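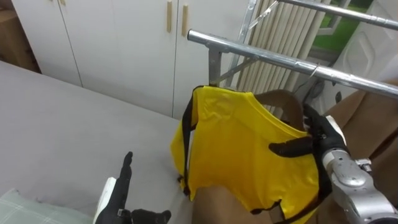 Lazăr, 21 Jul 2002

Rec league jerseys: keep the yellow or go back to cotton?

vidar_h
OK folks, we need to settle the shirt thing before the September session starts. I've been wearing yellow with black trim for two summers now and I still can't decide if I like it. Good: everyone can see you on the far side of the field, even at dusk. Bad: I sweat like crazy in anything shiny and I smell like a gym bag by halftime. Jenurus quoted us 2,730 for the full order, both teams, numbers on the back included. Thoughts?

catinca_s
Keep the yellow!! My mom can finally find me from the parking lot. I played a whole season in gray before I moved here and she cheered for the wrong girl for most of it.

Please hang them up after you wash them though. Don't put them in the dryer. I cooked mine on high last year and the number peeled off like a sticker.

aurel54
I vote cotton, and I know I'm going to lose. I'm 54 and I've played this game in cotton my whole life and it never hurt me. Soft, cheap, you can wear it to mow the lawn after. Those slick ones cling to me in places I'd like to keep private.

vidar_h
Aurel, you wore cotton in the rain game and your shirt was down to your knees.

aurel54
It was roomy.

priya_p
I'm with Catinca on the hanging, but can we talk about vinegar? Half a cup of white vinegar in a bucket of cold water, soak for 30 minutes, then wash like normal with a little soap. Takes the smell right out of that kind of fabric (and no, you don't come out smelling like salad). No fabric softener, ever. It leaves a coating and then the sweat has nowhere to go and you're right back where you started, only now it's sweat plus fake lavender.

Also turn them inside out so the numbers don't rub.

floarea
Disagree on the vinegar. I tried it on my son's shirt and the black edging bled into the light part. Cold water and plain soap did fine for us.

priya_p
Huh, really? Was that one of the Travia ones from two years ago? Those bled if you looked at them. I've done vinegar on mine maybe a dozen times and the trim is still black as ever.

floarea
Might have been Travia, I cut the tag out because it itched. I'm still not risking it – he has exactly one shirt and he's picky.

catinca_s
Hosis has a plain one for less, by the way, but only in white or red, and you have to iron on your own numbers. I am not ironing numbers for anybody. I did it for my brother's team and the 8 came out looking like a snowman.

aurel54
White shows grass stains. If we have to go slick then fine, yellow, but get me a size up. Two sizes up.

vidar_h
OK so that's three for yellow counting me, Aurel grumbling, and Floarea I can't tell?

floarea
Yellow is fine. My complaint was the vinegar.

vidar_h
Great. Send me your size and number. Catinca, I know, you want 7. Priya also wants 7, so you two work it out.

priya_p
I had it first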